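Hotham Community Learning Program
Progress Report to the Ferkavance Fund
Reporting period ending May 2020
Prepared by Zuzanna Zawadzka, Program Manager

1. Purpose of this report

This report sets out the progress made by the Hotham Community Learning Program under the current grant from the Ferkavance Fund. It covers adult reading classes, the family homework sessions and the work on the Stirkstead site. It also explains the changes made after in-person teaching was suspended in March, and asks the Fund to approve two adjustments to the work plan for the rest of the grant year.

2. Summary of progress

The program entered the period with classes running at both Hotham and Stirkstead. All in-person teaching stopped in the third week of March in line with public health orders. Adult reading classes resumed by telephone and mailed workbook after a break of 2 weeks. Family homework sessions have not resumed in their original form, and the hours set aside for them have been moved to individual calls with parents.

Enrollment in adult reading now stands at 576 learners. This figure counts every person who has completed an intake interview and received at least one lesson. It does not include people on the waiting list at Stirkstead, whose intake interviews were postponed.

3. Adult reading classes

Teaching by telephone has been slower than classroom teaching. Tutors report that a lesson planned for one hour will often cover only the first half of the workbook unit, and the order of the units has been changed so that the longest ones are split. Learners at the beginning level have found this format the hardest. Several asked for larger print and for fewer exercises per page, and the second mailing was revised to meet both requests.

Learners at the intermediate level have adapted well. Attendance for scheduled calls in this group has been higher than attendance in the classroom was during the winter, when weather and bus service kept many people at home. Tutors have also been able to offer early morning and late evening calls to learners whose work shifts changed.

Postage and printing have cost more than planned. These costs have been met from the travel line, which has been little used since March. No increase in the total grant is requested.

4. Stirkstead site

The lease on the ground floor rooms at Stirkstead was signed in January. Painting and electrical work were finished before the building closed. Shelving for the lending library was delivered but has not yet been put together, and the sign for the street entrance is still with the supplier.

The landlord has agreed to reduce the rent by 50 percent for each full month in which the rooms cannot be opened to the public. The reduction applies from April and is confirmed in writing. The savings are shown as a separate line in the financial statement so that the Fund can decide how they should be used. 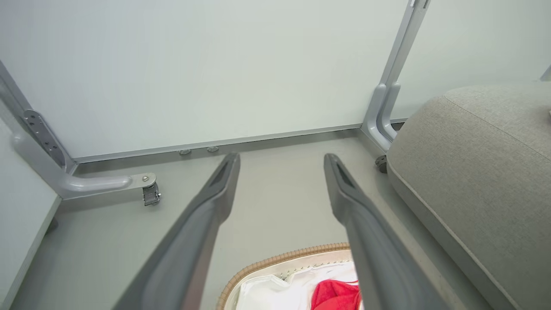 A safety inspection of the rooms is required before classes can begin. It was first set for April and has been moved to June. The main question for the inspector is how many learners may use each room at one time if spacing rules remain in place. The larger room was planned for group classes, and a lower limit would mean teaching the same class twice on the same day. A draft timetable has been prepared on that basis.

5. Staffing

Bimla Chaudhary joined the program in February as Lead Tutor and has taken over training and lesson review. Under her direction, all tutors completed a short course on teaching by telephone. She also listens in on one call per tutor each month, with the learner's consent, and gives written comments afterward.

Two part-time tutors left during the period, one to move out of state and one for family reasons. One position has been filled. The second will be held open until the Stirkstead timetable is settled.

6. Measuring results

The grant agreement calls for a reading assessment at the start and end of each 12-week term. The spring assessment could not be given in its usual form. After discussion with Rajput Evaluation Services, the program's outside evaluator, it was agreed that a spoken version would be used for learners who had already taken the first test in person. The evaluator has advised that these scores should not be compared directly with those from earlier terms. They will be reported separately in the year-end report.

7. Difficulties

The most serious difficulty has been reaching learners whose telephone numbers changed or were disconnected. Letters were sent to each of them with a prepaid reply card. Some have replied and returned to lessons. The names of those who have not replied remain on the active list until the end of the term, after which they will be marked as inactive and invited to enroll again.

8. Requests to the Fund

The program asks the Fund to approve:

The use of the Stirkstead rent savings for printing, postage and prepaid telephone cards for learners.

An extension of the date for opening the Stirkstead lending library, with the new date to be set after the inspection.

The financial statement and the revised timetable are attached. Questions about either should be sent to the Program Manager at the Hotham office.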